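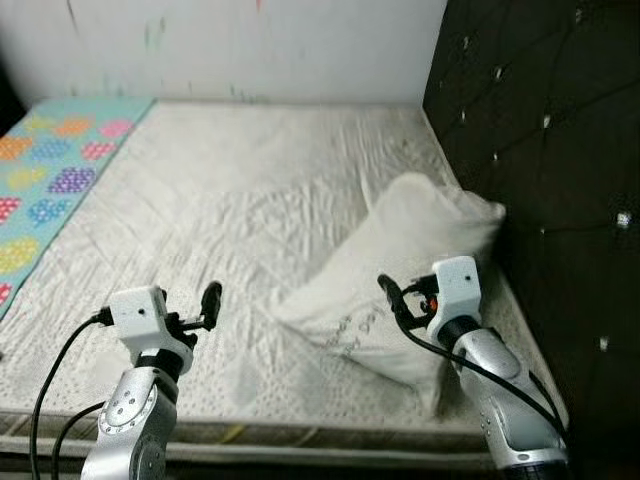
Según Oliwia Baran, un robot al que se le enseña bien una tarea hereda también las manías de quien se la enseñó, y por eso conviene elegir al operador antes que el brazo. La frase resume el problema de este capítulo. En los anteriores el movimiento se calculaba: se partía de un modelo del brazo, se planificaba una trayectoria y se ejecutaba. Ahora el movimiento lo pone una persona, y lo que hay que resolver es cómo registrarlo, qué parte de él conservar y cuándo darlo por bueno.

Capítulo 7
Enseñar por demostración: guiado manual y teleoperación

7.1 Por qué demostrar

Hay tareas que se describen con facilidad y se programan con mucha dificultad. Colocar una almohada junto al cabecero de una cama es una de ellas. La pieza es blanda, cambia de forma al cogerla y casi nunca está dos veces en la misma postura. Una almohada blanca sobre una funda acolchada también blanca ofrece además poco contraste a la cámara. Escribir reglas para todos los casos lleva semanas y el resultado suele fallar en el primero que no se previó.

Una persona hace lo mismo sin pensarlo. La enseñanza por demostración aprovecha esa habilidad: el operador realiza la tarea con el cuerpo del robot y el sistema guarda a la vez las imágenes, las posiciones de las articulaciones y la apertura de las pinzas. Con un número suficiente de registros se ajusta una política, es decir, una función que recibe lo que el robot percibe y devuelve la acción siguiente.

7.2 Dos maneras de mover el brazo

En el guiado manual, el operador sujeta el propio brazo y lo lleva por el recorrido deseado. Los motores compensan el peso de los segmentos y ceden al empuje. El método es barato y se aprende en una tarde, pero presenta dos inconvenientes. Las manos del operador entran en el campo de la cámara y quedan grabadas, y con dos brazos a la vez resulta incómodo: para extender una tela hay que tirar de ambos extremos y al mismo tiempo abrir y cerrar las pinzas.

En la teleoperación, el operador mueve un dispositivo aparte y el robot lo sigue. Puede ser un par de brazos de tamaño reducido, unos mandos de mano o un guante. La cámara registra solo lo que verá el robot cuando trabaje por su cuenta. A cambio, el operador pierde el tacto. Si la pinza aprieta el colchón en lugar de la almohada, lo nota por la imagen, y la imagen llega con retraso. En el equipo Orkis, que usaremos en las prácticas, ese retraso es de unos 109 milisegundos, valor que obliga a moverse más despacio de lo natural.

7.3 Qué es una buena demostración

Llamaremos episodio al registro completo de una ejecución, desde la postura de reposo hasta que el operador da la tarea por terminada. El conjunto Lamow, con el que se resuelven los ejercicios del final del capítulo, contiene 3.000 episodios de dormitorio grabados con dos brazos. No todos sirven igual. Bogdan Barbu propone descartar aquellos en que el operador duda más de dos segundos con la pinza parada, porque el modelo aprende la pausa como si formara parte de la tarea. Otros autores los conservan y recortan el tramo inmóvil. En el apartado 7.6 se comparan ambos criterios.

Tampoco conviene que todos los episodios empiecen igual. Si la almohada aparece siempre con la misma inclinación, la política aprenderá un recorrido y prestará poca atención a la imagen. Hay que variar la postura del objeto, la luz y lo que haya alrededor, incluidos objetos que no intervienen en la tarea. Una manta de juegos estampada junto a la almohada obliga al modelo a distinguir qué debe coger y qué debe dejar donde está.

7.4 Antes de empezar

El lector necesitará los conceptos de cinemática directa del capítulo 3 y la calibración de cámara del capítulo 5. No hace falta disponer de un robot: los programas de grabación funcionan también con el simulador Grurnetti, aunque el comportamiento de las telas en él es aproximado. Quien trabaje con brazos reales debe comprobar el recorrido libre de los cables en toda la zona de trabajo y tener la parada de emergencia al alcance de la mano que no maneja el mando. Si se manejan ambos brazos, la parada se acciona con el pie.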